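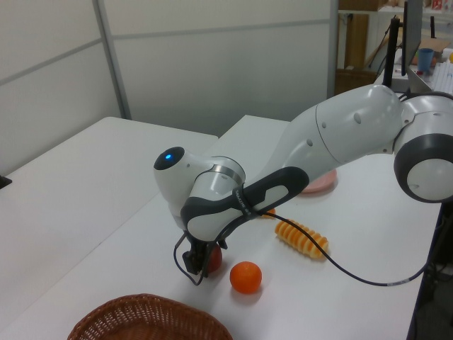

I have bread on the brain tonight! Up at six with the kitchen window open and that May smell coming in, and all I could think about was the market table and what ought to go on it. I'm so happy with how much color you can get out of almost nothing. One mandarin on a bare white tabletop, something small and round and red close by, and already it looks like a breakfast I want to sit down to. The pink plate was waiting farther back, and I do love that plate. I would eat plain toast off it every day of the year and feel fancy.

Annelore Bauerfeind called before I'd finished my coffee (she's always up, I don't know how she does it) and we talked for ages about rolls. She still makes the ridged ones the way they did in Skornham, long strips wound around and around so the crust bakes in bands. I told her mine come out flat on one side. She said I'm pulling the strip too tight and that the dough wants to be left alone for longer than I think. Well, I never leave anything alone, so that's probably it. She gave me her quantities too, and I wrote them on the back of the Findeck receipt: 1000 grams of flour for a small batch, 2000 if people are coming. I can't imagine having enough people over for that, but oh, I'd love to try. It would take every bowl I own.

Then we got onto baskets. I have wanted a good wicker one for fruit since we lived in Girkville, where the lady downstairs had hers by the door and you got a piece of fruit just for visiting. 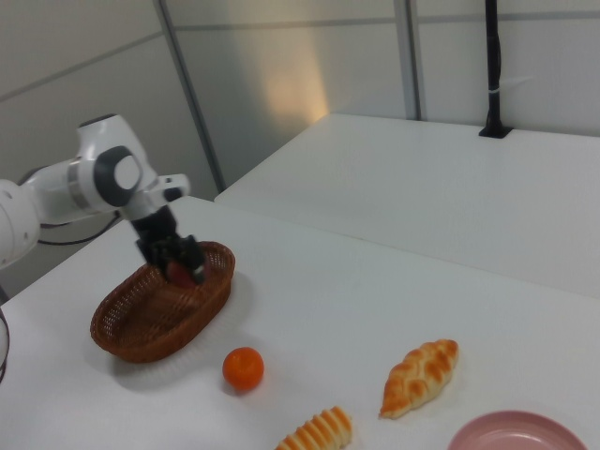
An oval one is nicest, I think, and shallow, so that nothing gets lost at the bottom and goes soft before you remember it. Red things first and then oranges on top, that would be my way. Annelore says oranges go underneath because they're heavier and the small fruit bruises. She's right, I suppose, but then you don't see the red! We didn't settle it. I like that we can spend nearly 26 minutes on a fruit basket and both hang up cheerful.

The braided loaf is what I really want to learn next. I love how the high parts of the plait go dark and shiny and the creases stay pale, and I could look at one for a good while before cutting it. My last one opened up along the side in the oven and I ate it anyway with too much butter. Must ask at Melnyk whether they brush theirs with the whole egg or only the yolk. And whether they do it once or twice. And buy eggs!

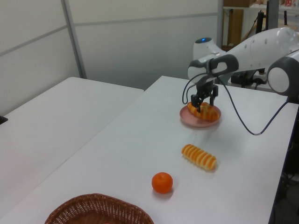
A ridged roll on the pink plate, another on the table, and the mandarin.

I keep coming back to that plate with a roll on it. The dusty pink against the gold is so pretty that I've half decided to paint the shelf by the stove the same shade. I'd have to take down all the jars, and there's the grease to wash off first, so maybe after the baking.

Going to start a small batch before bed and leave it in the cold overnight. Strips not too tight this time. Flour's on the counter, the receipt is stuck to the cupboard door, and I still need to find the big brush.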